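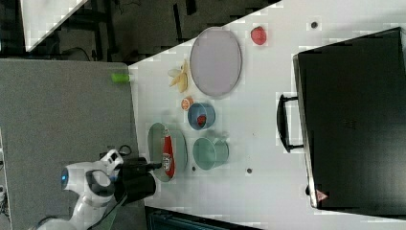 1 min read

May, notebook, livestock desk / field vet stuff

Back from Tagle 4:40 pm. Benjie drove. Road past the second bridge is gone again so add an hour.

Goat losses: herders say over 200 dead since the rains. District office has 89 on paper. Both could be right, office only counts animals with an ear tag. Ask Dindo for the tag list before we print or send anything.

Samples: 17 blood tubes, all labeled by village. Two from Odari have the same number, my fault, relabeled 8a and 8b. Check agianst the field sheet.

Vaccine: Curnora promised 100 vials, store in Tagle has none of them. Fridge log stops in the middle of last month, no signature. Took a copy. Zaleo (transport) says the boxes left their depot and they have a slip for it. Want to see the slip.

Interviews - three done, one refused. Woman with the cattle pen by the market was the clearest. Sold four cows at half price to pay for feed. She is ok with her words being used, not her name.

Anger at the meeting mostly about burial of carcasses, too close to the well. Need somone to test that water. Who? Lab in town wants payment first.

To do
- call Curnora again, get a name this time
- Dindo: tag list + map
- Benjie: fuel receipts
- type up the Odari notes while I can still read them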